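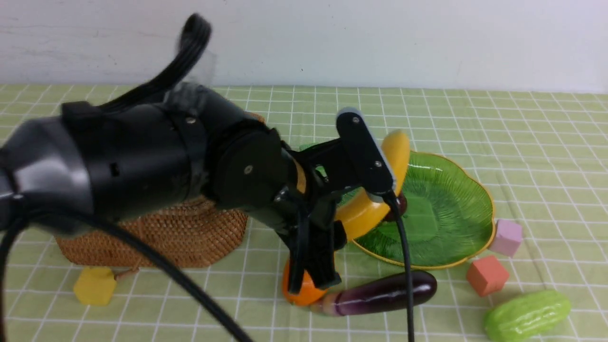 Dye-labeled primer failing on the column - is it my coupling or my deprotection?

Posted in Synthesis and Purification by bench_left

Hi all. I've been lurking here for a while and finally have a problem I can't fix by reading old threads.

I make short DNA oligos for a small teaching lab, nothing fancy, mostly 18 to 25 bases. We have an older Zustus synthesizer that behaves itself on plain sequences. In July we started putting a dye on the 5' end of a 22-mer, using a phosphoramidite we buy in small bottles from Milis. The first run was great. Every one since then has been worse than the last, and I'm now getting something like half labeled and half not when I look at the HPLC trace. Two fat peaks where I want one.

What I'm doing: dye amidite dissolved in dry acetonitrile, same concentration as the regular bases, same coupling time as the regular bases too (I know, I know, I've seen people say to go longer). Then ammonia overnight at 55 C, because that's what we do for everything else. Cleavage looks fine. The unlabeled stuff comes off early, and then there's the product, and then a little shoulder behind the product that I've been ignoring.

The other thing is that I keep the leftover dye solution on the instrument between runs. It's expensive and I hate throwing it out. Usually it sits there for a few days, once it was closer to two weeks.

So my main worry is whether the label is going on badly, or whether it's going on fine and my ammonia step is chewing it up afterward. I'd like to know before I open another bottle. We only have 2 left and the next order isn't approved yet. Also, is there a cheap way to tell the two apart? I have a UV-vis, the HPLC, and a very patient colleague at another site with a mass spec.

Thanks in advance, and sorry if this has been covered!

Fumiko Tsuji

Hi! I've been through pretty much this exact mess, so let me save you some bottles.

I'd bet on coupling first. Your story has a big clue in it, which is that run one was good and everything got worse after that. Your ammonia didn't change between run one and run five, I assume, but your dye solution did. Once an amidite is in solution it starts picking up water, even with a decent septum and argon on top, and the water hydrolyzes it. The bulky dye ones couple slowly to begin with, so you notice the loss sooner than you would with a plain T. A few days on the instrument is pushing it for a lot of them. Two weeks, I wouldn't even load it.

Now, the early peak. If it's full-length oligo with no label, it should have no absorbance at the dye's wavelength. Run the HPLC at 260 and then again at the dye maximum (or both at once if your detector does two channels). A peak that shows up at 260 and vanishes in the dye channel never got a label, or lost all of it. A peak that shows up in both but has moved, or has a strange ratio between the two, is more likely a label that got damaged. That one trick answers most of your question for free.

Then use your patient colleague. Ask for masses on both main peaks and on the shoulder too. Please stop ignoring the shoulder! To give you a feel for it, my last bad one was supposed to come in a little over 7,300, and the early peak was lighter by exactly the dye and its linker plus phosphate. No dye, no phosphate, so it had never coupled. If the dye had gone on and then broken, some leftover piece would still have been hanging on the end and the mass would have told me.

Here's what I changed:

1. Dry everything. Fresh anhydrous acetonitrile, from a bottle you opened recently, with molecular sieves in it. I let mine sit overnight. I used to top up from the big communal bottle and I'm pretty sure that was half my trouble.

2. Dissolve only what you'll use that day. I plan all my labeled oligos for one session now and put them back to back. It's annoying to schedule but I waste a lot less.

3. Give it time. I went from the standard coupling time to 600 seconds for the dye step only, everything else left alone. Some dyes don't need nearly that much and the product sheet for yours should say, so check that before you copy me.
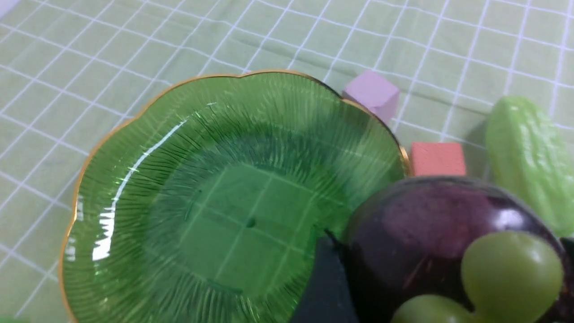

4. Turn off capping after the last addition. If the dye is your final step, there's no reason to cap before you've seen how it went, and with some labels the capping reagents do unpleasant things. Again, read the sheet for your particular one.

5. Do a manual second coupling if the first is weak. If your label carries a DMT group you can watch the trityl color to judge it, but a lot of 5' dyes have no DMT at all, and then the instrument's trityl reading tells you nothing. That fooled me for ages. I kept thinking my readout was broken.

On the ammonia, I wouldn't let it off the hook completely. Some dyes are perfectly happy overnight at 55 and some fall apart, and if yours is one of the delicate ones you'd want the fast-deprotecting bases and a much gentler treatment, maybe just room temperature. You can test it without making a whole new oligo. Split the support after synthesis - half gets your usual treatment, half gets the mild one - and compare the two traces. Just remember that your regular protecting groups may not come off fully under mild conditions, so the mild half can look messier for a totally different reason.

Do the two-wavelength run before anything else, though. You've already got the material sitting there.

pipette_pete

Agree with the above, old amidite. We threw ours out after 2 days and the problem went away. Also check your argon.

Oh and make sure the line is primed properly. The spare ports on ours had a lot of dead volume and for a couple of runs we were mostly delivering acetonitrile. Felt pretty silly.

slowgradient

I'll go a bit the other way and say look at the activator. If it's old or a few crystals have dropped out in the cold, regular bases can still squeak by and a slow dye won't. We use the one from Nomura and on chilly mornings I warm the bottle in my hands and check for solids before I start. Same thing happened with a Trutura bottle we had before that, so I don't think it's a brand thing.

I would also not use the plate reader to decide if the label is on. Free dye sticks around after deprotection and makes everything look beautifully labeled. I once calculated a labeling yield well over a hundred percent and was thrilled for one whole afternoon. Desalt first, then measure, and when you work out the ratio remember most dyes absorb a bit at 260 too, so you need to subtract that part or your oligo amount will come out too high.

For cleanup, if your two peaks are as far apart as you say, just collect the late one. Most dyes are greasy enough that reverse phase pulls them away from the unlabeled stuff pretty easily. For a teaching lab you may already have enough good product in that half-and-half batch to get you through until your order is approved. I'd make the gradient shallower near the end and see if the shoulder splits off. With some dyes you get two peaks that are both real product, because the dye comes as a mix of isomers. If the shoulder has the same mass as the main peak, that's probably what you have and you can pool them.

Reply from bench_left

Wow, thank you all! I reran the worst batch with both channels on, and the early peak is completely flat at the dye wavelength. So it looks like coupling. I've sent all three fractions off for masses, shoulder included, I promise. The leftover solution has gone in the waste and I've ordered fresh sieves. Going to check the activator bottle tomorrow at 8 before it has a chance to warm up. Will post the masses when I get them.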